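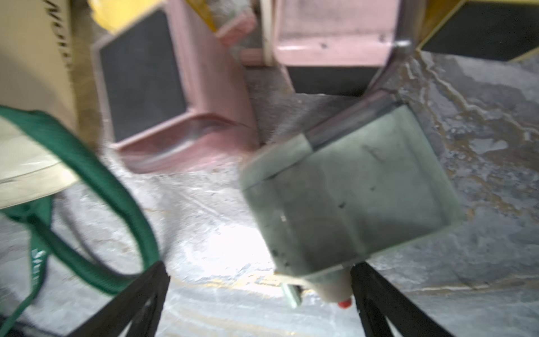

Teaching by Hand: Questions We Keep Getting

Do I need to know how to code?
No. You drive the arms, the Driner software writes down what you did, and the programming stays with the people who enjoy it.

How many demonstrations does one task take?
The Haugland cell is at 1,669 for tidying, and it still has opinions about bags. A simple pick can get by on 97. Anything with a strap takes longer.

My first try was terrible. Should I delete it?
Delete it if you dropped something or wandered off. Keep it if you were merely slow. Everyone is slow for the first 26.

Can I reach in and fix things while the arms are live?
No. Press pause, wait, then reach. We have had this question from people with one hand already in.

What should I put in the cell?
Ordinary clutter, in a different heap each time. If you line things up nicely, the robot learns that the world is nice. 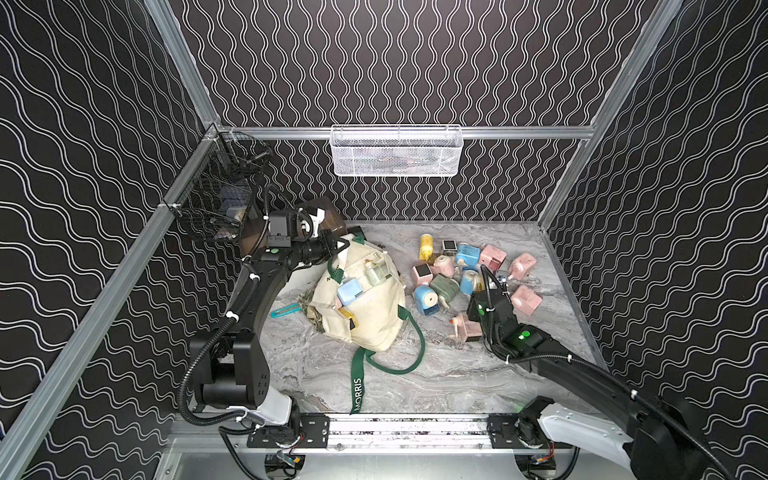

Both arms at work: a tote bag on the left, small plastic things on the right.

Can I use one arm and rest the other?
Yes, in Lerkine mode. Park the spare arm first - it will otherwise copy your elbow.

How long is a session?
Stop after 16 runs and let someone else have the controls.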